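Clarkcombe Workshop List
Subject: Re: Sorting the brackets — boxes or bench?
Date: 28 December 2022

Bench as it stands:

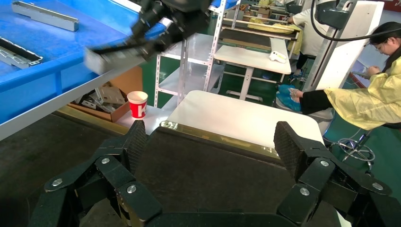

Unnur Bisgaard wrote:

> I still think the box under the blue table is the right place for the
> brackets. They're heavy, they don't mind being piled up, and it leaves
> the top clear for whatever is being worked on. At Heldale they went
> over to trays with dividers and I'm told it halved the time spent
> looking for things. We could get the same trays from Plundlow, 51 of
> them for 224 pounds, and have it all done by March. Can we please just
> agree it and get on?

Unnur, I've read this three times and I'm not there yet.

Start with the box. You say the brackets don't mind being piled up. The flat ones may not. The long channel pieces with the folded sides are another matter, and anything stamped from thin stock will take a bend if enough weight goes on top of it. I pulled a slotted rail out of the Dunmore delivery last winter that had been at the bottom of a carton and it wouldn't sit flush on anything. Was that the carton or the factory? I couldn't say, and I doubt anyone else could either, but I'd want to know before we make cardboard our permanent arrangement.

Then there's getting at them. A box on the floor under a table means bending down, working in the shadow and turning over a heap of grey metal to find one grey piece. I've seen people give up and take the nearest thing that looked right. That's how we ended up with two different hole spacings on the same shelf unit.

As for the trays, "I'm told it halved the time" is doing a lot of work in that message. Told by whom? Did anybody at Heldale time it before, or did it just feel quicker with everything new? They also have far fewer sorts of bracket than we do. Our last stock sheet said 894 pieces, and I don't believe that figure either, as it was plainly copied from the sheet before.

And 51 trays have to live somewhere. If they go on the blue table we lose the one long surface we've got. The raised edge is handy for stopping things rolling off but it'll be a nuisance if you're sliding trays on and off all day. If they go on the white table, where do we do the paperwork and the small assembly?

What I would support is something duller. Take seven trays, borrowed if Plundlow will lend them, and use them for the parts we reach for most. Leave the rest in the box for now, but put the long pieces somewhere they can lie flat. Look at it again in March and see whether people are putting things back. My guess is they won't be, and then we'll have saved ourselves most of the 224 pounds.

One smaller thing while I'm writing. Drinks. There's a red and white paper cup standing right by the white table, open at the top, and I don't much care whose it is. We did agree lids, or the shelf by the door.

If somebody has real figures from Heldale I'll read them. Otherwise please don't order anything before the new year — the last lot of "just agree it" left us with the label printer.

Rowan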